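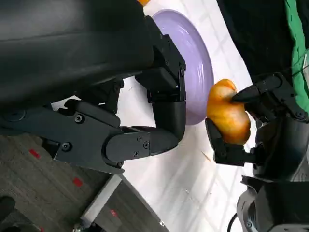
*A gripper at work beside a lavender plate. A second gripper holds an orange and yellow object that looks like a bread roll.*

# How a robot gets its examples

A robot arm does not know what a plate is. It does not know that a plate has a rim, or that a roll can be squeezed flat. Before it can clear a table or serve a snack, it needs examples, and someone has to collect them.

This page explains how the collecting is done.

## What is an example?

Think about how you learnt to tie a shoelace. An adult probably did it slowly while you watched, and then you tried. You needed to see it more than once.

A robot can learn in a similar way. The part that learns is a computer program called a **model**. The model is given recordings of a job being done properly. One recording of one job, from start to finish, is called an **episode**.

An episode has two kinds of information in it:

- **Pictures.** Cameras record the table and the objects. One camera may be fixed close to the gripper, so the gripper itself takes up much of the view.
- **Movements.** The computer records the angle of every joint in the arms, many times each second. It also records how far open each gripper is.

The pictures and the movements must be matched by time. If the pictures lag behind, the model learns that the fingers should close before they reach the roll.

## Who moves the arms?

A person does. At the Feddale workshop the job belongs to an operator. The operator holds a pair of handles, and the robot copies the handles. When the operator's left hand goes down, the left arm goes down. When the operator squeezes, the gripper closes.

This is called **teleoperation**. "Tele" comes from a Greek word meaning "far off", although the operator's chair at Feddale is only 2 metres from the table.

It is harder than it sounds. The operator cannot feel the object through the handles. Murdo Rutherford, who trains the operators, asks each new person to practise for 48 episodes before any of their work is kept. Most people begin by squeezing too hard.

## Two arms and a plate

The task in the picture at the top of this page uses two grippers. Each has fingers that bend at joints, and small screws can be seen on their sides. In the picture, one gripper has the roll-shaped object between its fingers, and the other is next to the plate.

Two arms can do jobs that one arm finds awkward. One can steady a plate while the other puts something on it. The arms also have to keep out of each other's way, and the model has to learn that from the examples as well. The program has no rule that says "do not bump your neighbour". It sees many episodes in which the arms do not bump.

## Why so many?

For the plate task, the plan is to collect 800 episodes. No episode may last longer than 60 seconds.

You might ask why one perfect episode would not be enough. Suppose the model only ever saw the plate in one spot. It could learn to reach for that spot, even with no plate there. So the operator changes something between episodes:

1. The plate is moved or turned.
2. The food is put down in a new place.
3. A different piece of food is used.
4. The arms start from a different position.

These changes are called **variation**. An episode that is exactly the same as the last one teaches the model very little.

## Sorting good from bad

After each session, the episodes are checked with a program called Tennant. It plays the pictures back with a graph of the movements underneath. The checker gives each episode one of three labels.

**Keep** means the job was finished and the recording is complete.

**Mend** means the job was finished but the recording needs trimming. The operator may have waited too long before starting.

**Drop** means the job was not finished, or part of the recording is missing.

Some episodes include a small mistake that the operator then put right, such as a roll that slipped and was picked up again. These are usually kept. The model will make mistakes of its own, and it needs to have seen what to do next.

## What happens to the examples?

The kept episodes are copied to a computer called Jeter, where the model is trained. Training means that the model looks at the pictures from an episode, guesses the next movement, and compares its guess with what the operator did. Its settings are then changed by a very small amount so that the next guess is closer. This is repeated a great many times.

The trained model is then tried on the real arms, with a person standing by the stop button. The first trial of the plate task is planned for September.

## Words to know

**Episode:** one recording of one job.

**Gripper:** the part at the end of a robot arm that holds things.

**Joint:** a place where an arm or finger can bend or turn.

**Model:** a computer program that learns from examples.

**Teleoperation:** controlling a machine from a distance.

**Variation:** changes made on purpose between one episode and the next.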